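Getting the House Ready for a Saint's Day or a Holiday Table

Feast days come with a lot of wax, oil, soot and sugar. Most of the work around them is ordinary housework, and most of the damage comes from doing it in a hurry the next morning. These are the methods we use at home and in the parish hall kitchen in Dustdale. They work for Advent, St. Nicholas, Christmas, Epiphany, Easter and name days.

Candle wax on a tablecloth

Let it harden. Put the cloth in the freezer for an hour if it fits, or lay a bag of ice on the spot. Lift off what you can with the back of a butter knife. Put the cloth between two plain brown paper bags (no printing on them) and go over it with a warm iron, moving to a clean part of the paper as it soaks up the wax. No steam. Colored candles usually leave a stain behind after the wax is gone. Dab that with rubbing alcohol, test a hidden corner first, and then wash as the label says. Keep the cloth out of the dryer until the color is gone.

Beeswax is stickier than paraffin and takes more paper. Plan on ironing a beeswax spot twice.

Wax in glass votive cups

Put the cups in the freezer overnight. In the morning most of the plugs drop out when you tap the cup upside down on a folded towel. For the ones that don't, set the cups in a pan of hot tap water until the edges let go. Never pour melted wax down the sink. Scrape it into a can and throw the can out when it's full, or save the clean wax for fire starters.

The little metal disc that held the wick will come off with a dull knife. Wipe the cup with a paper towel before you wash it, or you'll have a film of wax on your sponge and on everything you wash after it.

Oil lamps

If you keep a lamp burning in an icon corner, the glass will need cleaning more often than you think. Empty it, wipe out the oil with newspaper, and wash it in hot water with dish soap and a spoonful of baking soda. Dry it completely. A drop of water under the oil makes the flame spit.

Smoke means the wick is too high. Trim it so only a little stands above the float. We use Emel floating wicks, but cotton string works if it is tightly twisted. Set the lamp on a saucer, well away from curtains and shelves overhead, and put it out when you leave the house or go to bed.

Incense ash and charcoal

Line the bowl of a home censer with foil, then put down a layer of clean sand. The foil makes cleanup a matter of folding and lifting. Charcoal can stay hot inside long after it looks gray, so leave it until the next day and then drop it in a metal can with some water in it. Resin that has run onto brass softens with rubbing alcohol. Leave it wet for ten minutes and use a wooden skewer on the grooves.

Frankincense keeps for years in a closed jar. Keep it out of the spice cupboard. Flour and tea both pick up the smell.
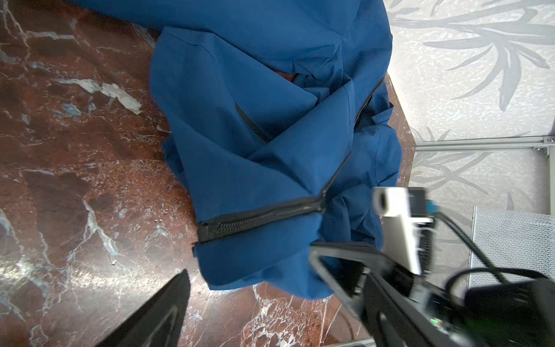 Myrrh is the same, only stronger, and it gets tacky in a warm room. Put a square of waxed paper under the lid so you can get the jar open again. Label both jars. The grains look alike once they have been broken up, and a pinch of myrrh on the charcoal is a bitter surprise for anyone who was expecting the other.

Brass candlesticks and a hand censer

Check for lacquer before you polish. If the piece has never tarnished, it is probably coated, and all it wants is warm water and a soft cloth. For bare brass, make a paste of salt, flour and white vinegar, equal parts salt and flour with enough vinegar to spread. Leave it on for 15 minutes, rinse well and dry at once. Old pieces with plating should only get soap and water.

The store-bought polish we like is Bergeron, in the flat tin. It leaves white residue in engraved lettering, so go over that with an old toothbrush before it dries.

Palms and evergreens

Dried palms from Palm Sunday go brittle and drop bits behind the picture frame all year. Tie them in a loose bundle with cotton thread and hang them where nothing brushes past. Hand them back to the church before Lent if yours collects them for ashes.

Cut the stems of Advent greens at a slant and soak them overnight before you put them in a wreath. Mist them every 2 or 3 days. When the needles come off in your hand, take the wreath down, and don't light candles near it in the meantime.

Red egg dye on hands and counters

Wear gloves. If it's too late for that, rub your hands with white toothpaste and then lemon juice. Wipe counters right away with a baking soda paste, but keep the lemon and vinegar off marble and limestone, where they leave dull marks. Put down newspaper under the drying rack, and then a second layer.

Storing the nativity set

Wrap each figure in plain tissue. Newsprint rubs off on painted faces. Put the small pieces, the crown and the gift boxes for the Wise Men, in an egg carton and tape it shut. We pack ours in a Drarkeo divided box with 12 compartments, which is enough for the main figures if the sheep share. Write the contents on the end of the box and not the lid, so you can read it when it's stacked. Attics get too hot for wax figures. Use a closet on an inside wall.

Check the box in October. Glue needs time to set, and a camel with a broken leg is easier to fix then than on Christmas Eve.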